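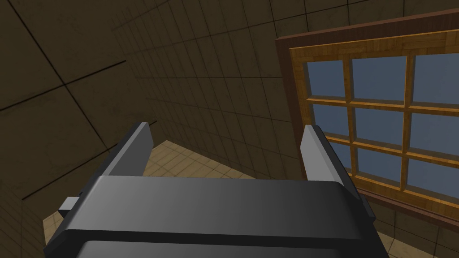 Kälin meinte, die Rauchmelder könne man sich dieses Jahr sparen, die hätten ja letztes Mal alle gepiept. Eben deshalb stehen sie wieder auf der Liste.

Begehung Ferienhaus Trastach, Erdgeschoss und Keller
Montag, 20. Januar 2025
Anwesend: Thaddäus Kälin, Verwaltung Widmer

1. Rauchmelder Flur und Schlafzimmer
Prüftaste gedrückt, Ton kommt. Damit ist die Batterie geprüft und der Piepser, mehr nicht. Auf dem Gerät im Flur ist kein Austauschdatum mehr lesbar. Laut Verwaltung «noch recht neu». Beleg nachreichen.

2. Feuerlöscher Küche
Vorhanden, Plombe intakt. Hängt hinter der Tür, bei offener Tür also unsichtbar. Umhängen. Der Einwand, die Gäste würden ihn schon finden, überzeugt mich nicht.

3. Kellertreppe
Handlauf nur einseitig, Höhe 88 cm, in Ordnung. Die unterste Halterung hat Spiel. Wurde im Mai als erledigt gemeldet. Wer das nachgezogen haben will, soll bitte einmal kräftig daran rütteln.

4. Geländer Galerie
Gemessen 78 cm, verlangt sind in unserem Merkblatt 100 cm. Der Verweis auf das Alter des Hauses steht seit Jahren in den Akten und macht das Geländer nicht höher. Offen.

5. Fehlerstromschutz
Prüftaste löst aus. Beschriftung im Verteiler stimmt nicht: «Bad» schaltet auch die Aussenlampe. Neu beschriften, diesmal nicht mit Bleistift.

6. Warmwasser
Boiler Evano, Temperatur am Regler eingestellt, am Hahn nicht gemessen, Thermometer vergessen (mein Fehler). Nicht abgehakt.

7. Fluchtweg Hintertür
Lässt sich von innen ohne Schlüssel öffnen. Draussen stehen die Gartenstühle davor. Angeblich nur über den Winter. Gäste kommen auch im Winter.

8. Kaminofen
Abnahmeprotokoll liegt vor, Unterschrift unleserlich. Ich nehme es zur Kenntnis.

Mängel mit Frist: Punkte 3, 4 und 7. Der Rest bis zur nächsten Begehung. Fotos vom Geländer bitte mit angelegtem Meter, sonst zählt es nicht als Nachweis.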